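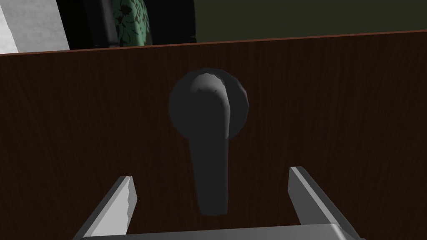

A door-handle task in Celline, with the gripper open on either side of the lever. Render from the simulator.

Clarnix puts its Celline practice kit on sale

Aug 29, 2026

I've been waiting for this one! Clarnix has opened orders for Celline, its simulated practice kit for robot arms, and I got to play with it for a couple of weeks before the doors opened (sorry, it's a door product, I couldn't help it).

The idea is pretty simple. You load a model of your arm and gripper, pick a room, and set it to work on handles, latches and drawers. The starter pack comes with 16 furniture pieces, and you can swap the finishes and the backgrounds as much as you like. The one I kept going back to is the dark reddish-brown panel with the gray lever that hangs straight down, because the view from the gripper is so close to what I get on my own bench. The wood grain is lovely, too. The hub of the lever is a bit lumpy if you look closely, and I'd like to see that cleaned up, but it never bothered me while I was working.

Setup took me most of an evening, and a good chunk of that was my own fault for skipping the page on gripper settings. Read that page! Once I had the finger width right, I could queue up a batch of around 1000 tries, go make dinner, and come back to a tidy log of which grasps held and which ones slid off. You can replay any try from the wrist view or from the side, and I ended up using the wrist view nearly all the time.

Uwe Wegener, who runs the product side at Clarnix, told me the team started with handles because customers kept asking for them. "People come to us with a fetch-and-carry robot and then it meets a closed door," he said. He also said a kitchen pack is planned for November, with cabinet pulls and an oven door, and that anyone who buys now gets it at no extra charge.

My gripes are small. The room editor is slow (every change of wall color means a full reload, argh), and the lighting menu has far too many sliders for someone like me who just wants it brighter. I'd also love a way to share rooms with other users without emailing folders back and forth.

Celline is sold as a yearly license that covers two computers, and there's a free trial with the door set only. Orders go through the Clarnix store, or through Michalík if you're buying for a school or a lab. I'm keeping mine installed, and I'll write again once the kitchen pack lands.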